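Workshop & Small Storage > Bins, Trays and Drawers

Topic: Two-compartment metal bin, worn divider. Strip, paint or leave alone?

benchleft
Posted 15 December 2019
Picked up a used metal bin for the end of my worktable. Gray, two compartments, smaller one at the back, larger one at the front, sloped divider between them. It has no maker's mark that I can find. The seller in Sedodbridge had a stack of them from a shop clearance and wanted 23 dollars each. I took one.

Condition: side walls and front wall are fine. The finish is mostly gone from the front floor, which is down to bare metal. The divider is the worst part, scratched and chipped over most of the upper half. There is one small round hole in the floor, front left.

Intended use is a catch-all for whatever ends up on the table by the end of the day. Dry items only. Three questions:

1. Is there any reason to refinish the floor?
2. What is the hole for, and should I plug it?
3. Would you line it?

ohmslaw_dan
Depends on what the humidity is where you keep it. Bare steel in a heated room will be fine for years. Bare steel in an unheated garage will spot by spring. Which is it?

Also check that it is steel. Put a magnet on it.

benchleft
Heated room, second floor. I haven't done the magnet test yet.

plainwasher
Leave it alone. I have four bins of this general type and I refinished one of them. Etching primer, two coats of gray enamel, a week of curing. The floor was scratched through again by October. Anything with a metal edge goes straight through enamel when you drag it out, and you will drag it out, because that is how people get things out of a bin.

The other three I wiped down with mineral spirits and put back in use. They look the same as they did when I bought them.

tallow
I disagree with leaving it. Chipped paint keeps chipping. Small flakes get into whatever you store, and on an old shop bin you don't know what the paint is. Test the divider for lead before you do anything else. If it is clear, scrape the loose edges, scuff with 320 grit and spot prime. You don't have to do the whole bin.

plainwasher
Agree on the lead test. Disagree on the rest. Once you feather one chip you are feathering the whole panel, and then the panel doesn't match the walls.

tallow
It's a bin. It doesn't have to match.

gridnote
On the hole. Candidates in the order I would check them:

Fastener hole. Look for a second one somewhere else on the floor, or for wear around the edge where a screw head sat.

Drain hole. Some trays of this kind were used at parts washing stations. You would expect the floor to slope toward it. Put a marble in and see where it goes.

Hang hole from the finishing line. Usually on a flange, seldom in the floor, so I put this last.

Plugging it is optional. If you store anything smaller than the hole, use a push-in nylon plug from the hardware store. Drinon sells an assortment box with 60 pieces and one of them will fit.

benchleft
Magnet sticks, so steel. Marble rolls, but toward the back right, so either the drain theory is out or my table isn't level. I checked the table. It isn't level.

gridnote
Shim the bin and repeat.

benchleft
Shimmed. Marble stays where I put it. Fastener hole, then, although I can't find a second one.

ohmslaw_dan
One fastener would be enough if the bin sat in a frame. I wouldn't spend more time on it.

corkboard60
Question on use, not finish. Why put mixed items in an undivided front compartment at all? I ran a catch-all like that for a year and the contents only ever went up. What worked for me was a Grenville drawer insert with fixed cells. Every item has a cell or it doesn't get kept.

benchleft
Because I don't know in advance what the items will be. Fixed cells assume a fixed inventory. The procedure is that everything loose on the table goes in the front at night and gets sorted in the morning. The back compartment is reserved for items that belong in another room. I empty that one first.

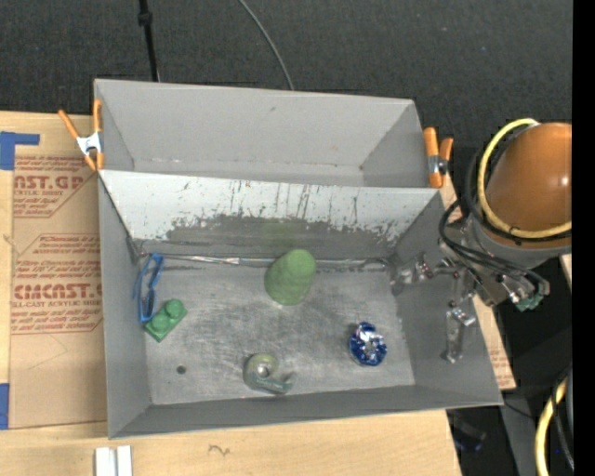 I have kept to that since I set the bin up, and the number of items stays low enough that each one can be picked up without moving another. My only complaint so far is the bare floor. Eyeglasses and bare metal are a bad combination. The tape dispenser doesn't care, and neither does a toy block, but lenses do. That is where the lining question came from.

corkboard60
Then the glasses are the item that needs a fixed place. The rest can stay loose. I would also argue that a toy block belongs in your back compartment, unless you are using it at the table.

benchleft
Fair. It should have gone in the back.

tallow
For lining: 3 mm wool felt, cut slightly undersize, no adhesive. You can lift it out and shake it. Don't use self-adhesive felt on bare steel. The adhesive creeps at the edges and collects dirt, and removing it takes longer than refinishing would have.

plainwasher
Felt holds moisture against bare metal. If he is leaving the floor unpainted, felt is the wrong material. Closed-cell foam or a rubber drawer mat. I use the ribbed mat from Sayegh, cut with a utility knife. It lies flat after a day or so.

tallow
In a heated room the moisture argument is weak. He has already said second floor, heated.

plainwasher
Weak, but the mat costs the same and doesn't have the problem.

ohmslaw_dan
You could also wax the floor. Paste wax, thin coat, buff it. That handles the corrosion question whichever liner goes on top. Renew it when it starts to look dull.

gridnote
Seconding paste wax. Keep it off the divider until the lead test is done, or the swab won't read properly.

benchleft
Plan as it stands. Lead test on the divider. If negative, I scrape the loose edges and stop there. Paste wax on the floor, rubber mat in the front compartment only. Glasses get a case on the shelf. No plug in the hole, as the mat will cover it.

tallow
You are still going to have flakes.

benchleft
I'll report back if I do.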